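Bottles, Kettles and Counter Space: Kitchen Tips from a Robot Open Day

8 September 2022
Reading time: 9 minutes

The Havurano workshop in Emirton opened its test kitchen to visitors this month. The kitchen is used to work out how household jobs should be divided into steps before a machine is asked to do them. Visitors were allowed in small groups, and each group saw the same three jobs: making a hot drink, wiping down a counter and putting away crockery. Most of what follows concerns the first, which took up the larger part of the visit and produced the most advice that can be used at home.

The session was led by Lorne Charbonneau, who writes the task sheets. A task sheet lists every movement in a job, including the ones a person makes without noticing. Filling a kettle from a bottle takes up most of a page. Reading one is a quick way to see where a kitchen is badly laid out, and several of the tips below come straight from the sheets.

Open the kettle first

On the task sheet the kettle lid is opened before the bottle is touched. At home many people do it the other way round, then stand with an open bottle in one hand while the other looks for the catch. Open the lid fully. A lid left half up gets in the way of the pour and sends water down the outside, where it can reach the base.

The kettle should also be off and cool enough to handle before filling. If it lifts off its base, it can be filled away from the sockets and put back once the outside has been wiped.

Hold the bottle at the middle, turn only the cap

A thin plastic bottle gives way when it is squeezed. If it is full to the neck, the first half turn of the cap is the point at which water jumps out. The sheet gives the following order:

Stand the bottle upright, close to the counter.
Wrap one hand round the middle, firmly enough to stop it turning and no more.
Turn the cap with the thumb and fingers of the other hand.
Once the seal has gone, relax the holding hand before lifting the cap clear.

Charbonneau said that grip force on the bottle was the setting that took longest to get right. Too little and the whole bottle spins. Too much and the contents come out over the top. People with weak or painful hands have the same difficulty, and a square of rubber matting under the bottle hand allows a lighter hold. A dry cloth over the cap helps as well.

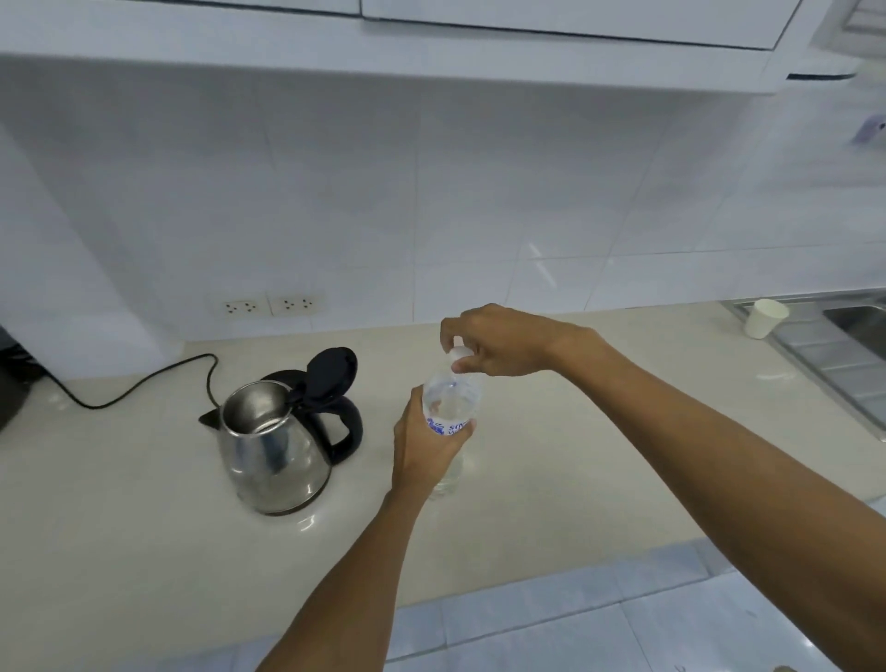 Put the cap somewhere definite. The sheets name a place for it – beside the bottle, top side down – and the job does not continue until it is there. A saucer kept on the counter will do the same work at home, and saves hunting for caps behind the bread bin.

Pour in one go

Tilt slowly until the water starts, then hold the angle. A full bottle glugs because air has to get back in past the water, and the glugging is what causes splashes. A shallower angle leaves a gap for the air. Keep the neck just over the opening and do not rest it on the rim, as a light kettle can be pushed over.

Check the level against the marks inside or on the side of the kettle. Going over the maximum line means boiling water can spit from the spout.

Leave room for two forearms

The commonest fault in the demonstration sessions, according to the sheets, is a crowded counter. A job that uses both hands needs clear space for the hands and also for the arms behind them. Things placed close to the front edge are knocked by sleeves and elbows. Move cups, jars and tins to the back before starting, and bring them forward when they are wanted.

Cords deserve the same attention. A kettle cord should lie towards the wall, well away from the sink, and should not hang over the front. If there is a great deal of spare length, check whether the base has a slot underneath for winding it in.

Wiping down

The second job was shorter. The counter was wiped from the back to the front in straight, overlapping strokes, with the cloth folded and turned to a clean face after every 3 strokes. Circular wiping was tried in an early version and dropped, having left crumbs in the middle. A nearly dry cloth picked up more than a wet one.

Crockery

Mugs were put away with the handles all pointing the same way. It looks fussy, but it makes them quicker to take down, and fewer handles get chipped. Plates were stacked by size with no more than one size to a pile.

The kitchen will open again later in September. Groups are small and outdoor coats have to be left at the door.

Related items

Descaling a kettle without vinegar
Shirazi tea: a note on small glasses
Sharpening a Wako paring knife
3 ways to stop a chopping board slipping
Where to keep the washing-up cloth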